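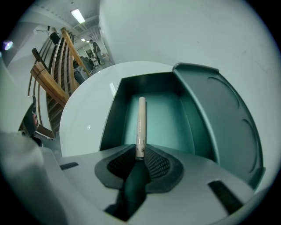
Selon Yolandi Rampersad, un jeu de données consacré au rangement des petits contenants ne vaut que par la précision de ses notices, et la première version du fonds Oddale en manquait sur un point : le vocabulaire employé pour les tubes variait d'un lot à l'autre. La présente fiche tient compte de cette remarque et remplace le fichier LISEZMOI antérieur.

Fonds Oddale – Petits contenants et rangement de table
Fiche descriptive, version 2
Mise à jour : 1er février 2021

Objet du fonds

Le fonds Oddale réunit des photographies et des notices relatives au rangement d'articles de petite taille sur des surfaces domestiques : tables rondes, plans de travail, étagères basses. Il a été constitué par l'association Himetti afin de disposer d'un répertoire commun pour la description des tubes, flacons, boîtes et étuis d'usage courant. Il s'adresse aux personnes chargées d'inventaire, aux enseignants en économie domestique et aux services de documentation.

Contenu

La version 2 comprend 1000 notices, réparties en 35 catégories d'articles. Chaque notice est associée à une photographie au moins. Les articles de forme cylindrique constituent la catégorie la plus fournie. Ils sont décrits d'après leur forme, leur teinte et leur position (debout, couché, incliné), sans mention du contenu lorsque celui-ci n'est pas identifiable.

Structure des répertoires

notices/ : textes descriptifs, un fichier par article
photographies/ : vues associées aux notices
vocabulaire/ : liste des termes admis et renvois
historique/ : modifications apportées depuis la version 1

Champs d'une notice

identifiant : numéro d'ordre dans la catégorie
forme : terme pris dans la liste des formes admises
teinte : une teinte principale, suivie au besoin d'une teinte secondaire
position : état de l'article au moment de la prise de vue
support : nature de la surface, si elle est visible
inscriptions : transcription des mentions lisibles, ou « illisible »
observations : champ libre, limité à 75 mots

Règles de rédaction

Le terme « tube » est réservé aux articles allongés de section ronde. Le terme « flacon » suppose un goulot visible. En cas de doute, le rédacteur retient le terme le plus général et complète le champ des observations. Les marques imprimées trop petites pour être lues sont signalées comme telles – elles ne font l'objet d'aucune restitution. Les teintes claires sont désignées par les termes blanc, crème ou beige ; « ivoire », fréquent dans la version 1, n'est plus admis.

Constitution

Les articles ont été réunis par les ateliers Zwane et Eltano au cours de séances de rangement menées sur des tables de dimensions courantes. La relecture des notices a été assurée séparément par chaque atelier. Les divergences ont été tranchées par référence à la liste de vocabulaire ; celles qui subsistaient sont conservées dans le répertoire historique.

Limites connues

Les articles transparents sont peu représentés. Les dimensions ne sont pas relevées, et les photographies ne permettent pas de les établir avec certitude. Certaines catégories, notamment celle des étuis souples, ne comportent que des articles fermés. Le fonds ne renseigne ni l'usage effectif des objets ni leur provenance commerciale.

Conditions d'utilisation

La consultation est libre. Toute reproduction des notices doit mentionner le fonds Oddale ainsi que le numéro de version. Les propositions de correction sont adressées à l'association Himetti, avec l'identifiant de la notice concernée et le terme proposé – les demandes portant sur plusieurs catégories font l'objet d'un envoi par catégorie.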